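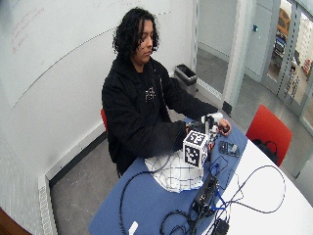 March 9, 2026

Zusus opens its workbench evenings in Wenusitz

Hi, I'm Jörg Lammers, and I get to share some news I've been sitting on since August: Zusus is opening its workroom to anyone who likes building things! Starting this month, you can bring your half-finished gadget, your bag of parts or just a vague idea, and take a seat at one of our 4 big tables.

I've worked at kitchen counters for most of my life, so believe me when I say a proper table matters. You can spread out your cables (mine always end up in a tangle), leave a circuit box open next to you and still have somewhere to put your elbows. We have room for 19 people each evening, and I'd love to see every chair taken.

Giang Mạc will run the beginner sessions. She taught me to solder – a slow job, I'm a terrible student – and she's planned 4 of them for the spring, covering wiring, small mounts, printed markers and putting it all together. Each one lasts 60 minutes, and then the room stays open for whatever you're working on.

Our friends at Nic Aodha are lending us hand tools, and Irstead is covering the rent through the summer, so your first visit is free. Please bring your own project parts and a box to carry them home in.

To save a seat, stop by the front desk or call and ask for me. Reporters are welcome too, and yes, you can try the tools!

Press contact: Jörg Lammers, Zusus, Wenusitz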